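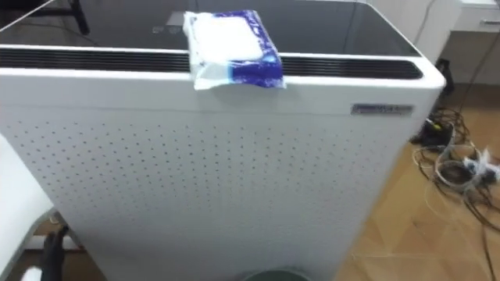 Moth Summer

I have a new favorite part of the day and it starts at 10 p.m. I put on my worst sweatshirt, hang an old bedsheet over the clothesline, plug in a lamp, and sit down in a lawn chair to see who comes. That's the whole hobby! I've been doing it since the nights warmed up and I'm already dreading the first frost.

It started with a rosy maple moth on the gas station wall in Musden. If you've never seen one, please go look it up right now. It's pink and yellow, like sherbet, with a fuzzy yellow head, and it was just sitting there next to the ice machine while people walked in and out. I'd lived here most of my life and had no idea we had such a thing. I stood there so long that the cashier came out to see if I was okay, and then she stood there too.

So I went home and read until two in the morning, and by the weekend I had a sheet up.

The sheet matters more than you'd think. Mine is plain white cotton, washed so many times it's gone soft, and moths seem to like gripping it. I tried a polyester one first and they kept slipping off. Pull it tight and let the bottom edge run out onto the grass a foot or so, so the ones that drop don't vanish into the lawn. Then walk very carefully. There will be moths in the grass anyway, and on your chair, and on you.

For a light I'm using a Starkus work lamp with a blacklight bulb in it, clamped to a rake handle. I also put a regular bulb on the porch side, and different things come to each one. The big silk moths turn up late, sometimes well after midnight, when I've already told myself I'm going in after one more look. The little ones are there within minutes.
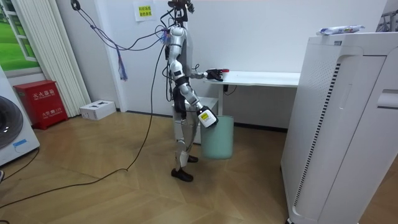 And the little ones are where I've ended up spending most of my time, to my surprise. I went in wanting a luna. Everybody wants a luna. But there's a tiny white and brown thing that sits with its wings folded in such a way that it looks exactly like a bird dropping, and I find that every bit as exciting. There are plume moths shaped like the letter T. There's one that looks like a snapped-off birch twig, right down to the pale "broken" end, and I've picked up actual twigs to check. More than once.

My best night so far was in July, hot and sticky with no wind, the kind of night when you can't sleep anyway. I had 26 species on the sheet before I went to bed, and those are only the ones I could put a name to. A pile of small brown ones went into the notebook as "small brown." A cloudy night is better than a clear one, and a full moon is pretty much a night off. I didn't believe that about the moon until I sat through one with four moths and a toad.

The toad comes every night now, by the way. He waits at the bottom of the sheet. I've started moving the big ones higher up.

Sugaring

This is the messy part and I love it. Some moths don't care much for light, underwings especially, but they'll come to something sweet and rotten. You mix up a bait, paint it on tree trunks at dusk, and go back with a flashlight after dark. Every person who does this has their own recipe and will defend it. Mine at the moment is two black bananas, a cup of brown sugar, a bottle of flat dark beer, and a spoonful of molasses, left in a jar on the back step for 4 days with the lid loose. Please leave the lid loose. I had to repaint part of the step.

It smells like the floor of a bar. I paint a patch at chest height on the oaks along the path behind Talebi Road (I asked first, they think I'm odd but they said yes) and do the loop twice in an evening. Keep the flashlight dim or put something red over it, and don't step on sticks. Underwings are jumpy. They look like plain gray bark until they open up, and then there's this flash of orange or red or hot pink underneath, banded in black, and every time I say "oh!" out loud in the dark like somebody has handed me a present.

I posted the recipe on the moth group's page and asked what other people put in theirs.

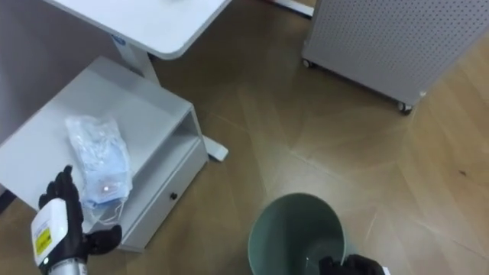
Margus Dzene wrote back that I should drop the molasses, double the beer, and let it sit at least 6 days, and that he'd had more underwings from one trunk of old peach mush than from a whole summer of bananas. He also said to paint the same trees every night, even when I get nothing, so that they soak it up. I've got peaches going in a second jar now. I'll report back.

Putting names to them

I was scared of this part and it's been the most fun. Take a picture from straight above, write down the date and what it was sitting on, and let it go on its way. A field guide helps, but I get further by guessing the family first from how it sits. Flat and spread like a paper cutout? Probably a geometer. Wings held like a little tent? Start with the owlets, and good luck, there are a lot of them. I get plenty wrong. People correct me kindly and I cross it out and write the new one in beside it, and my notebook looks terrible.

Next on my list is an evening out at the Ciltitz marsh, where the plants are completely different and so, I'm told, is everything that eats them. I'm hoping for some of the wetland borers. I'll need a battery for the lamp and a lot more bug spray (put on well away from the sheet, and never on your hands).

Comments 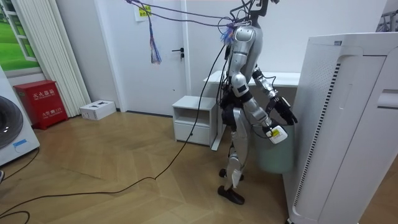
Does the porch light alone work, or do I need the blacklight? We're in an apartment on the second floor with a small balcony and my daughter is desperate to try this after reading about the sherbet one.

Yes, it works! Pin up a pillowcase behind the bulb and give it an hour after dark. Turn it off when you go to bed so they can get on with their night. And tell her to check the wall around it in the morning, before the birds do.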